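Workshop notebook – film and wrap bench
Monday, May 6, 2024

Carried on with the red film for the Haruna gift boxes. We're down to the end of the first roll, and the Grerno replacement is still on order, so I used offcuts for everything today and kept the good length in the drawer.

Static was bad this morning. The film clung to my sleeve, then to itself, and the first sheet was a loss before I got a blade near it. Wiped the table down with a damp cloth and let it dry, and after that the sheets slid the way they should. Same trouble we had in January when the heating was on. If it's a dry day, do the table first.

Cutting. The rotary cutter is still better than the knife for this stuff. The knife drags and leaves a whisker on the edge, and any whisker turns into a tear as soon as you fold there. Changed the blade halfway through. Old one is in the sharps tin, not the trash.

Sheet length is 508 mm for the Haruna box. I tried going shorter to save film and there wasn't enough left at the ends to tuck under, so 508 stays. Ekene Odukoya had this written on the wall already and I should have looked.

Folding. Single layer over white board looks pink and thin. Doubled, it's close to the red the client picked. The plan is one long fold down the middle, then wrap with the fold facing out. Ran a bone folder along the crease and got scuffs you can see from across the room. A fingertip through a cotton glove does the job and doesn't mark.

Tape: the Sotix double-sided holds but shows as a pale stripe under a single layer. Under a doubled layer it's fine. Leave it 10 minutes under the flat weight before handling. I lifted one early and the seam crept 3 mm.

Print. Offcuts with lettering on them are OK for practice and for the inside layer only. On the outside the black marks show straight through. I've put the printed pieces in the left tray and the plain ones in the right. Please keep them apart.

Holding the sheet upright over the table is the quickest check for color before folding. Every crease and doubled patch comes up darker, and the single parts let the white of the tabletop through. 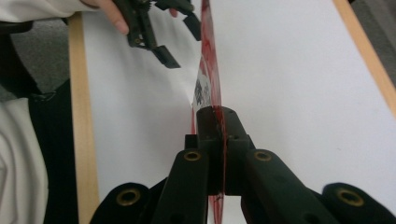

Can creased film be flattened again and used on the outside?

Light curl comes out overnight under a board, but a sharp crease stays as a line, so anything properly creased goes to the practice tray.

Tried a warm iron through paper on one scrap – it puckered straight away. Not worth doing again.

To do:
Chase Grerno about the second roll.
Cut 50 sheets once it's in, plain film only.
Make a cardboard stop for the cutter so the length doesn't wander.
Ask Ekene whether the Canola sleeves want the same doubled fold or a single layer.
More cotton gloves, size medium. The last pair has a hole in the thumb.

Last updated: same day, after cleanup

Recent entries
Canola sleeves, first paper dummies
Sotix tape on coated board
Dull blades and where they go
Haruna box, lid fit

Film and wrap bench notebook – questions to Ekene Odukoya – Back to top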